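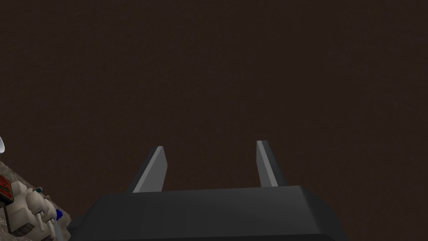
Visit report: open day at the Remley Opera Workshop
October
By the Itum Arts Trust
Reading time: 2 minutes

The Trust attended the autumn open day of the Remley Opera Workshop, which is preparing a new community opera, Trendo, for performance in the spring. The production brings together 11 professional singers and a chorus of 196 children from local primary schools.

Visitors were received in the foyer at 10 am and taken first to the rehearsal hall, where the chorus was working on the harbour scene from the second act. The musical director paid close attention to diction. The younger singers have learned their parts by ear, and their entries were secure.
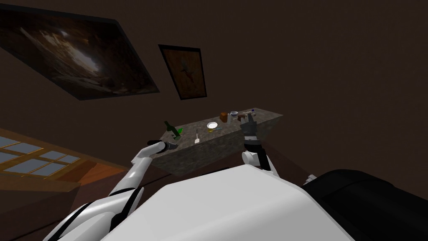
Framed pictures on a dark brown wall, with the granite-topped counter.

The second part of the morning was given to the orchestra. The Ó Briain Ensemble will provide the core players, joined by pupils on handbells and recorders. A short talk explained how the score allows beginners to sit beside experienced musicians.

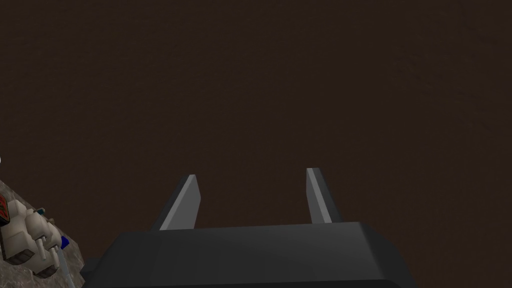 Seating was also discussed. The hall holds 330, and the Workshop intends to set aside 200 places at each matinee for school parties and families. The Trust welcomes this arrangement and has asked for further details of transport from the outlying villages.

The Trust wishes to thank the Workshop for its hospitality. A second visit will take place when stage rehearsals begin.

11 shares | 0 comments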